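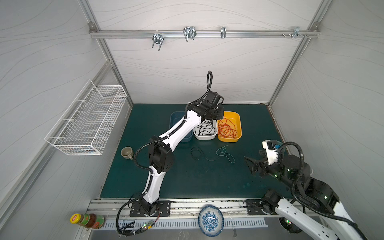 Has anyone dealt with a gravel pit permit next to a wetland?

posted by marshside_mom, January 2022

Hi all, we're out on the Pustley road and just got a letter from the county saying Pedholm Aggregate wants to dig a gravel pit on the old hay ground behind us. It's 95 acres and the back corner runs right down to the marsh. The letter says the permit is "conditional" and comments close in February. I've never written a comment in my life! Does conditional mean it's already a done deal? And our well is only 206 feet from the property line, so do I bring that up or is that a separate office? My husband thinks we should hire a lawyer, I think that's jumping the gun (and we can't really afford one).

ducksandditches

We went through this over in Bradolbridge with a different company. Ours said conditional too, and what it meant was that they couldn't start digging until they'd turned in a water plan and the county signed off on it. So no, I wouldn't call it done. Ask the county clerk for the list of conditions, ours was 5 pages and you could read it at the counter for free.

Definitely put the well in your comment. Give the distance, how deep the well is if you know it, and what you use it for. Then get your water tested now, before any equipment shows up, and keep the paper. I kicked myself for waiting on that one. Mine was 2 pages, just plain talk, and they did answer it in writing.

gravelguy_retired

pits are fine, people want driveways but dont want to know where the rock comes from. check the setback in your county code

Ondieki_Creek_Neighbor

Seconding the water test. Also ask if they plan to pump, because digging dry and pumping the hole down are two different things for a marsh, and for your well too. Our county had a separate form for pumping and I only found out by calling. Maybe hold off on the lawyer until you've seen the conditions?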